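Coledov 双臂折纸平台 操作手册
第四章　对折、交接与撕裂判定
适用版本：2018年11月修订

4.1　开始之前

本章假定你已经读完第三章，并且两条手臂都已标定。如果你是直接翻到这里的，我们理解，大多数人都是这样。请至少回去看一眼急停按钮的位置，再继续往下读。

本章介绍的流程在 Flerkstead 实验室里叫“捏—抬—等—压”，论文里叫“分阶段接触保持策略”，两者完全相同，后者多花了一个下午。流程的目标很朴素：让两只夹爪合作，把一张平铺的纸沿指定直线对折，压出折痕，然后松手，纸留在桌上，还是一张纸。

最后半句是 Rory MacBrayne 要求加上的。在他加上之前，有几次试验在记录表里被算作成功，因为确实出现了一条非常整齐的线，线的两边各有半张纸。

本章用到的部件：
左臂、右臂各一，均装平行两指夹爪；
腕部相机两台，头部相机一台；
Moncrieff 控制程序（下称“主程序”）；
Stestach 评分脚本（下称“评分脚本”，口头上另有称呼，不便印出）；
单色纸，颜色须与桌面差别明显。

注意：请勿使用白纸。桌面是浅色的，相机找不到边，手臂会很自信地去捏桌子。

4.2　捏取与抬起

1. 将纸平放在两臂都够得着的区域。纸不必摆正，主程序会自己找边；但也不要故意摆得刁钻，它没有幽默感。
2. 在主程序里选“单折”，输入折线的两个端点。端点取在纸的边缘以内。取在纸外也能运行，程序会折一段空气，并报告成功。
3. 指定主动手。默认是纸边较近的一侧。另一只手为辅助手，负责压住不该动的部分。
4. 按“预览”。屏幕上会出现一条虚线路径。路径若从对面那只手的手腕里穿过去，请取消，回到第 2 步。
5. 按“执行”。主动手下降，两指在距桌面很近处合拢，捏住纸边。
6. 等待主动手将纸边抬起。抬起高度由纸的宽度决定，请勿手动改大。Alistair Aitken 改大过一次，纸被提成一面旗，辅助手追着它转了半圈。

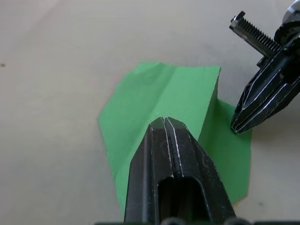
接触阶段最容易出错的地方，是人对“已经捏住了”的判断过于乐观。夹爪的电流读数上升，只说明两指之间有东西，或者两指互相顶住了；主程序分不清这两种情况，你得看腕部画面。看的时候先找前景里自己的两根手指，指尖应当并拢，并且确实落在绿色的纸上，指尖处的折线要清楚；再看对面那只手，它此刻应当悬在平铺的那一段上方，尚未下压。两只手同时压下去是新手最爱的提速办法，也是撕裂记录的主要来源。另外，黑色手指的棱边磨出了浅色的细线，这些细线在画面里很亮，早期版本的边缘检测曾把它们当作纸边，并为此规划过相当优雅的路径。现行版本已将手指区域遮掉。如果你更换了手指，务必重做遮罩，步骤见附录二。

判断捏取是否有效，按以下顺序：
a. 指尖下有纸，且纸面随手指的动作变形；
b. 抬起的一片与平铺的一片之间，能看到一道阴影；
c. 辅助手未接触纸面。
三条都满足，按“继续”。有一条拿不准，按“退回”。退回不计入失败，这是我们争取来的，请放心使用。

注意：桌面上的小黑点和污渍不影响捏取，但会影响你。不要在执行过程中伸手去擦。

4.3　等待、下压与撕裂

7. 纸边抬起后，主程序进入保持阶段，默认 700 毫秒。什么也不发生是正常的。
8. 保持结束，辅助手下压平铺部分，主动手带着纸边越过折线。
9. 主动手松开之前，辅助手移到折线一端，沿折线压过去。
10. 两手先后离开纸面，主动手先走。

关于第 7 步，几乎每位新来的使用者都会问能不能缩短。可以，参数在配置文件里，谁都改得动。保持阶段的作用是让纸停止晃动。纸很轻，但晃起来颇有主见；在它还晃着的时候下压，受力方向与纸面成一个谁也没计算过的角度，裂口就从那里开始。我们在方法部分给这一段写了两页推导，结论是等一等。

撕裂的早期征兆有三种：纸边变毛，出现小缺口；局部翘起，像叠了一层；折线附近的纸突然变得很听话，说明它已经不再连着另一半了。见到前两种，立即按“暂停”。见到第三种，可以慢慢来。

撕裂发生后：
11. 按“暂停”，不要按“退回”。退回会让手臂沿原路返回，并把裂口一并带回去。
12. 确认两只手的指尖都在纸面以上，再分别抬起。若其中一只仍夹着纸，先松开，后抬起。
13. 在记录表中勾选“撕裂”，并填写发生在哪一步。“不清楚”是允许的答案，“纸的问题”不是。
14. 残片留给评分脚本拍一张，再换新纸。撕成条的纸不要拿来练习，窄条的受力和整张纸相差很远，练出来的手感只适用于窄条。

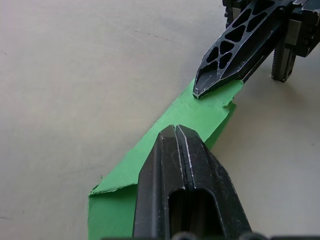

Sheena Kerr 对上面这一段有不同意见，审稿时写在页边，经本人同意抄录如下：“撕裂的样本不该只当废品处理。整套数据里，信息量最大的就是它们。成功的那些长得都差不多，失败的各有各的走法。要是手册教人一撕就换纸，下一版模型还会在同一个地方撕。请至少让他们把暂停前的腕部画面留下来。”

她说得对，所以第 13 步之后请再加一个动作：在主程序里点“保留本轮”。默认是不保留，因为默认值是在她来之前定的。保留下来的撕裂轮次单独存放，评分时不混入成功轮次，训练时按需取用。

至于结果，常有人来问，统一在这里交代。按本章流程共执行 497 轮，其中 449 轮完成对折且纸张完整，28 轮撕裂，其余为滑脱或人工中止。评分脚本的判定经 Ross MacKinnon 逐轮复看，改判的都已计入上面的数字。有两点请引用者留意：第一，所有轮次用的是同一种纸；第二，所有轮次的折线都是直线。想拿这些数字去说明机器人会折千纸鹤的，请先自己折一只给它看。

我们也试过去掉保持阶段的对照组，只做了一小批就停了。停下的理由写在论文里，措辞是“为保证材料供应”。

警告：下压力的上限不得高于出厂设定。纸承受不了更大的力，桌面可以，手指未必。更换手指的费用由提高上限的人所在的课题支付，这一条已经执行过。

4.4　头部相机检查

15. 每组试验开始前，从头部相机取一幅静态画面，确认两只夹爪与整张纸同时可见。
16. 检查两只夹爪的黑色线缆。线缆应当有足够的余量，手臂伸到最远处时不绷紧，收回时不垂到纸面上。线缆拖过纸面会把纸带走，头部相机会把这件事记录为一次非常迅速的平移。
17. 检查纸面上是否留有旧折痕。旧折痕会吸引新折痕，主程序规划的直线到了它旁边往往就顺着它走了。测试用纸应无折痕；练习用纸随意，但练习轮次不得计入结果，哪怕它折得特别好。
18. 确认光线均匀。手臂在纸上投下的影子不应有锐利的边，否则请调整窗帘或灯光后重取画面。

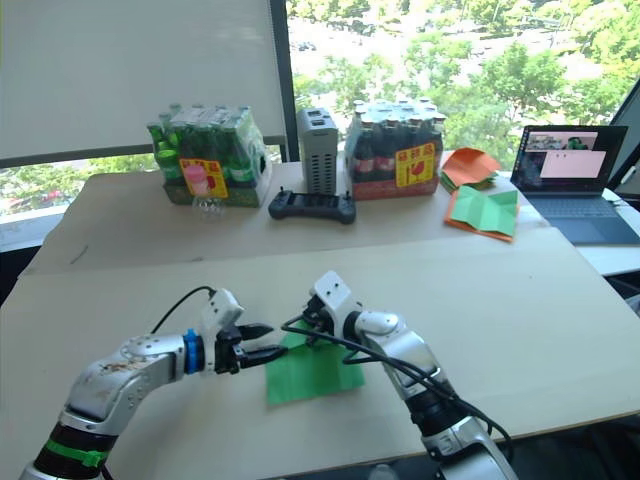

常见故障

夹爪悬在纸面上方不动
先看主程序是否在等你确认。Jean Gillies 统计过求助记录，这一项常年排在第一。屏幕右下角有一个“继续”按钮，它是灰色的，但可以按。我们知道这不合理，改版单已经提交。

两只手都到了纸上，谁也不肯先走
双方都在等对方进入保持阶段。通常是上一轮没有正常结束，状态没有清掉。按“暂停”，再按“清除状态”，两臂各自抬起后重新执行。请不要用手去劝。

头部画面里能找到纸，腕部画面里找不到
相机之间的时间没有对齐，或者手指遮罩过大，把纸也遮了。先重启相机服务；仍然不行，打开遮罩预览，看黑色区域是否超出了手指的轮廓。

程序把后面桌上的东西认成了纸
工作区范围没有设好。头部相机看得比手臂够得着的远，后面那张略高的桌子也在画面里，上面如果有折过的绿纸，检测器会对它表现出浓厚的兴趣。在主程序中将工作区的远端边界收到前桌桌沿以内。把后桌清空也有效，但据我们的经验，后桌清空之后，下午就又满了。

折痕压出来了，但偏了
偏差固定朝一个方向：重做手眼标定，见第三章。偏差忽左忽右：纸在下压时滑动，检查辅助手是否在主动手越过折线之前就已压稳。偏差只在有人参观时出现：目前没有解释，我们把它列为已知问题。

评分脚本给一张完整的纸判了“撕裂”
多半是纸的翘边投下了一条细影，脚本把影子当成了裂口。在记录表里改判，并注明“影”。请勿为了讨好脚本把翘边按平之后重拍，那样改的是样本。

评分脚本给一张撕开的纸判了“完整”
两半靠得太近。同样改判，注明“缝”。遇到这一条时，请顺手把画面发给维护者，他们收集这个。

4.5　收尾

19. 两臂回到停放位，夹爪张开。
20. 保存日志，文件名用主程序自动生成的那个。带“最终”“最终二”“真的最终”字样的文件不会被评分脚本读取，此前已有多组数据因此下落不明。
21. 关闭手臂电源，再关闭主程序。顺序反了不会损坏设备，但下次开机时它会要求你重新标定两条手臂，标定步骤在第三章，共十七步。

下一章介绍二次对折。在单折的成功轮次还没有稳定下来之前，请不要翻过去。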